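How to run a hand-held gripper demo at an open day

We ran this demo at the Tastwood open day in June. Visitors came through the kitchen in small groups and tried the gripper themselves. The steps below are what we use now at Protley, and they work in any ordinary kitchen.

What you need

One hand-held gripper with textured finger pads
A slotted utensil holder
A few wooden chopsticks
A clear stretch of counter in front of the holder
A spare set of pads

Step 1: Set up the counter

Put the holder near the wall, where people can reach it without leaning over anything. Leave the groceries where they are. Visitors ask better questions when the place looks lived in. Allow up to 5 minutes for this.

Step 2: Show one pick yourself

Hold the gripper above the holder with the fingers open. Lower it until the chopstick is between the two pads, then squeeze slowly. Stop squeezing once both pads press on the wood. The chopstick should stand close to upright between the fingertips.

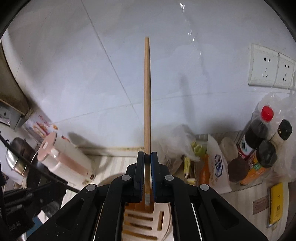
Step 3: Hand over the gripper

Let the visitor get a feel for the handle before they try a chopstick. Most people squeeze too fast the first time, and the chopstick turns sideways. Tell them to open up, back off and start again – it doesn't hurt anything.

Keep groups to two people per gripper. With more than that, someone always ends up just watching.

Step 4: Put the chopstick back

This is the harder half. Line up the lower end with the holder first, then lower it and let go. Jasmina Kelmendi ran this part for us and had each visitor do it twice.

Step 5: Wipe the pads

Use a damp cloth between groups and let the pads dry. Greasy pads slip on thin wood. Swap in the spare set if they still slide after cleaning.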